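Ticket 268 – Monitor at the window desk goes dark and stays dark

Opened by: Dayana Chambi
Assigned to: Thandeka Visser
Category: Desk equipment / displays
Status: Closed

Dayana Chambi wrote:

Hello dear support people, and thank you in advance, I know it's a busy stretch for you! I'm writing about the wide monitor at the window desk, the one in front of the white alcove. It has started going dark in the middle of things. I'll be typing away in Plivevent, moving the bookings for January from one list to the other, and the picture simply goes. No flicker, no message, just black. The computer itself keeps going, because I can still hear the little chime when a mail comes in, which is almost worse, as I sit there knowing that somebody has written to me and I can't read it.

Sometimes it comes back if I press the power button on the monitor twice. Sometimes it doesn't, and I go and sit at the spare place by the door for the rest of the morning with my tea and my sulks. Waltraud told me to write down when it happens, so I did, and it is mostly between 11 and noon. I don't know whether that helps. I've also turned the whole thing off and on at the power strip, which I understand is the first thing you always ask.

Thandeka Visser wrote:

Hi Dayana, thank you for such a nice clear report, and for already doing the power strip. You've saved me a paragraph.

Before I come up, could you try a few small things for me? They don't need any tools, and you can do them between two cups of tea.

1. When the picture goes, look at the small light on the monitor's lower edge. I'd like to know if it is white, orange or off altogether.
2. Wiggle the video cable gently where it goes into the back. Gently, please! If the picture jumps back, stop there and write to me.
3. Move the mouse and tap the space bar, in case the computer has only gone to sleep.
4. Check that nothing on the desk is pulling at the cables under the stand. Bags and coats are the usual suspects.

The time of day is useful, by the way. Keep noting it down if you can bear to.

Dayana Chambi wrote:

Done, all four, and I even enjoyed it a bit. The light was orange. The space bar did nothing. The wiggle brought the picture back for as long as it took me to say "aha" out loud, and then away it went again. I haven't got a bag on the desk, but I did find that the cable had worked its way under the foot of the stand, so whenever I turn the screen to show someone something, it gets a squeeze. I've pulled it free for now.

May I add a second thing while I have you? When the picture is there, it's very hard to read in the late morning, with the light from the window falling across it. I've been turning the screen away from the blinds and back again all day long. I suppose that's how the cable ended up where it did. I feel rather guilty now.

Thandeka Visser wrote:

Please don't feel guilty, screens are there to be turned. Orange means the monitor has power and isn't getting a signal, so the wiggle and the squeezed cable fit together nicely. I'll come up with a new cable and have a look at where the desk stands in relation to the window. Hartmut Sauerland has the key to the storeroom, and I need to catch him first.

Ilse Voß wrote:

Just butting in from the accounts side, hope that's all right. We had precisely the same trouble last winter with the Hellwig cable that came with our monitor. It was too short, and it sat in the socket at a slant. We swapped it for a longer one and it has behaved ever since. I believe there are still some of the long ones in the storeroom, in the box marked Biltetti, underneath the old phone chargers. Don't ask me why they're in there.

Thandeka Visser wrote:

Ilse, you're a treasure. They were in the Biltetti box, under the phone chargers, and under a Santa hat as well.

I've been up to the desk now. Notes for whoever picks this up after me, should it ever come back:

The monitor is switched off at its own button for now. I've left it that way until the new cable is in, so please don't worry if you walk past and find it black. The blinds are on the left-hand side as you sit down, and the monitor stands in front of the alcove with the dim opening off to its right.

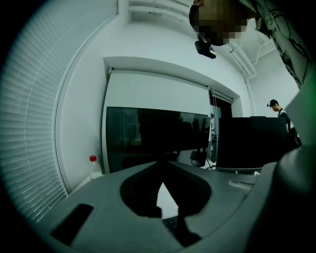 Work done, 19th December

1. Took the old video cable out at both ends. One pin at the monitor end was bent over, I would guess from all that squeezing. It's gone into the electronics bin.

2. Put in a 2 meter cable from the Biltetti box and led it down behind the desk in a wide loop. There's plenty of slack now, so the screen can be turned to and fro without anything tugging.

3. Tidied the remaining cables near the stand with two of the soft ties. I prefer the soft ones – the plastic kind has to be cut every time somebody wants to change anything, and then there are sharp little ends all over the carpet.

4. Set the brightness to 100 in the monitor's own menu to see how it coped with the window. Too much, it made my eyes water. Brought it down a good way and left it at a level that Waltraud Hinrichs and I could both read from the chair.

5. Tried the blinds at several angles. With the slats tipped upward, so that the light goes to the ceiling, the screen stays readable and you needn't sit in the gloom. Dayana, would you try it like that for a few days and tell me how you get on?

6. Changed the sleep setting on the computer from 12 minutes to an hour. It had nothing to do with the fault, but it's a mean little setting for anyone who spends time on the phone.

I left Plivevent open on the screen through lunch and turned the monitor back and forth every time I passed. The picture held.

Dayana Chambi wrote:

Thank you, thank you! I've had a whole morning of it, right through the bad hour, and not one blackout. The blinds are just as you left them and it makes such a difference, I had got so used to squinting that I didn't notice I was doing it. I've finished the January list and started on the next.

One tiny question and then I'll let you go. Mistatard, the calendar thing, now opens with very small letters. Is that the new cable or is that me?

Thandeka Visser wrote:

Neither of you is to blame! With the old cable the computer had dropped to a lower resolution, so everything looked bigger. It's now back at the proper one and the letters are smaller as a result. Right-click on the desktop, choose Display settings, and set the scale to 125%. Mistatard needs to be closed and opened again before it notices. If the letters are still too small, go up one more step, and don't be shy about it, I use 150% myself.

Dayana Chambi wrote:

125% is lovely. Please close the ticket with my thanks, and tell Ilse that I owe her a slice of something.

Thandeka Visser wrote:

Closing. One long cable taken from stock, and Hartmut has been asked to reorder. The Santa hat is on the hook by the storeroom door if anyone is missing it.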